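Moving the allotment shed in February

I said I wouldn't write about the shed again, but a few of you asked after the last post, so you only have yourselves to blame.

For anyone new, I took on half a plot at Jananstead last autumn. It came with a rhubarb patch, a water butt with a crack in it and a shed at the wrong end. By the wrong end I mean the end that sits in shade until two in the afternoon, right up against the hedge, with the door opening onto the neighbouring plot's compost heap. I put up with it for four months. Then I lost a tray of overwintering onions to mice and decided the whole thing had to come up to the gate end, where I could keep an eye on it.

A new one was out of the question. The cheapest decent shed I could find was £457 before delivery, and the people at Komorham wanted extra to bring it down the track (fair enough, I've seen the track). So the old one was coming with me, panel by panel.

Taking it down was the easy bit. I did the roof on the Wednesday morning, felt and all, and had the walls lying on the grass by lunch. The screws were so rusted that I gave up on most of them and used the pry bar, which felt wonderful. The floor was another matter. Half of it lifted in one go and the other half came up in my hands like wet cake.

I'd bought slabs from Marchetti for the new base, and I will say they were very nice on the phone. I'll also say that 170 kilos of paving is a lot more than it sounds when the wheelbarrow has a slow puncture. I did it in ever smaller loads and had to stop at the top each time to pretend I was looking at the view.
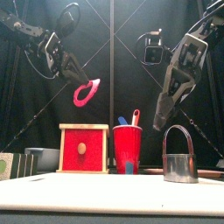 Garden & Allotment

Right, levelling. Every guide I read made this sound like a quick job with a bit of sharp sand and a long plank. Mine took two weekends. I'd get three corners perfect, go round to the fourth and find it had sunk, then lift that one and upset the other three. In the end I dug the low side out properly, tamped it down with a fence post and started again from scratch. It's still a tiny bit out — a marble would roll towards the door — but I've decided I can live with that.

The walls went back up in an afternoon with some help from the plot opposite, paid for in rhubarb (to be delivered, it's barely poking through yet). I've given the outside two coats of Evosine in the dark green. It goes on thin and smells like a swimming pool, but the rain has been beading off it nicely so far.

Still to do: guttering, a new floor for the back half, and some kind of hook arrangement for the long tools so they stop falling on me. I also want a shelf under the window for seed trays, now that the window gets some sun. If anyone has a good way of keeping mice out of a shed that isn't a cat, please leave it in the comments. I'm thinking fine mesh under the floor before the new boards go down, and I'd like to get that done before the potatoes need my attention.

6 comments | 4 shares

Last updated in February

Contact | © The Half Plot | Back to top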